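Floors get their turn at the Rodine Street hall

Sat 8 February

The tidying at the Tunarari community hall on Rodine Street has reached the floors at last, and anyone who has walked across those big pale tiles on a rainy evening will know it was time. The cleaning started at the wall side, with the mop, the bucket and the dustpan all brought out for the morning.
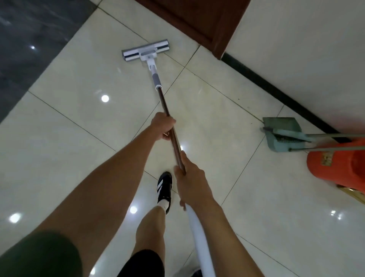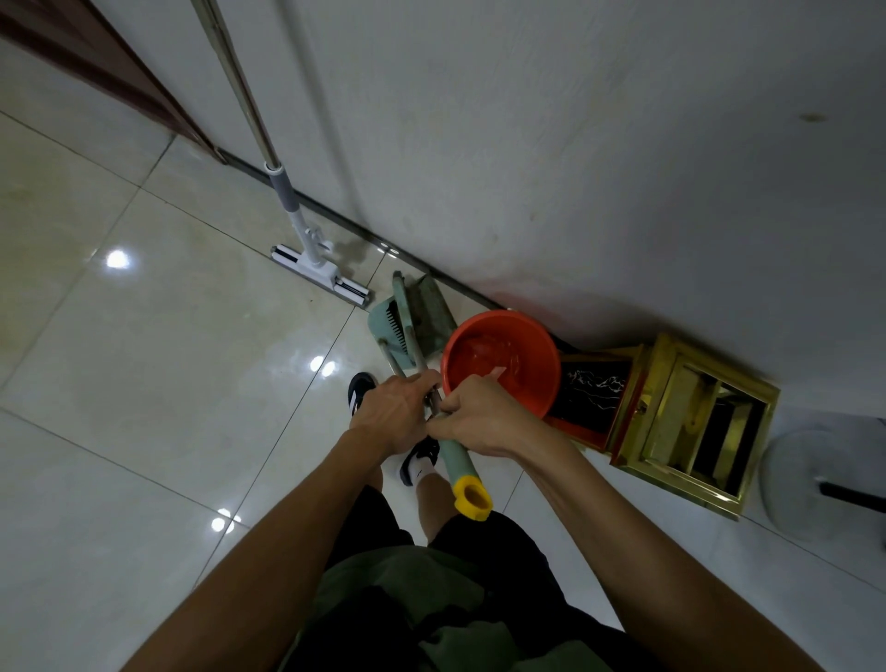
Floor cleaning at the hall on Rodine Street.

The hall closed to the public in November, when the Billwood choir moved its practices across town for the winter, and the work has gone along bit by bit ever since — first the storeroom, then the windows, then a good long argument over which chairs were worth keeping. Some 200 of them have been wiped down and stacked in the back, where they will stay until the floor is finished.

Polished tile looks lovely when it is clean and shows every last footprint when it isn't, so the plan is to sweep first, mop with plain warm water, and then go over it all again with a clean mop head. The dark marble will be done separately, with a softer cloth and a good deal more patience.

Chang Hardware has kindly offered five new doormats for the entrances, and we are hoping those will save everybody a bit of scrubbing once the doors are open again.

The choir comes back in two weeks, and the Saturday soup lunch will follow as soon as the kitchen is ready. Until then, please use the side door if you are dropping off dishes or tablecloths, and do wipe your feet on the way in!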